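Household Robots Still Not Ready for the Chores, Kavton Trial Finds

Apr 18, 2018 -- Furnden 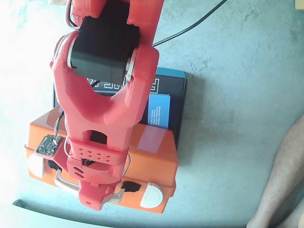 Consumer testing firm Kavton today published the results of its first trial of robot arms on everyday household and shop-floor jobs, and its advice to buyers is to keep their money in their pockets for now.

The trial began in January at Kavton's test rooms in Furnden. Robot arms were set 11 chores, among them picking up boxes, closing lids, folding tea towels, stacking tins and putting shopping away. Over 411 attempts, the arms finished the job without help 258 times. Most of those successes came from the easiest tasks, with the object placed in the same spot each time.

Once the object was moved or turned, results fell sharply. Tea towels were the worst of the lot. The fastest clean fold took 70 seconds, and the arm then dropped the towel on the floor.

"We keep being told that the robot helper is nearly here," said Menaka Kumarasinghe, head of home testing at Kavton. "I have heard that for most of my working life. What we saw was a machine that can sometimes pick up a box if you put the box where it likes it. My nephew could do that at two, and he didn't need a laptop."

Kavton also looked at claims made for shop work. Villalobos, a chain of hardware shops, let the firm try shelf filling in its Furnden branch after closing time. Staff there had to step in so often that the manager asked for the test to be cut short -- a request Kavton granted.

The report does find some progress. Parts are cheaper, and a keen hobbyist can now build an arm at home. Kavton says this is good news for people who enjoy building arms. It is less use to anyone with a sink full of dishes.

Wultetti, which paid for part of the trial, had no say in the findings. A second round will cover laundry and washing up.

The full report is free from Kavton on request. Press enquiries should be sent to the Kavton press office, Furnden.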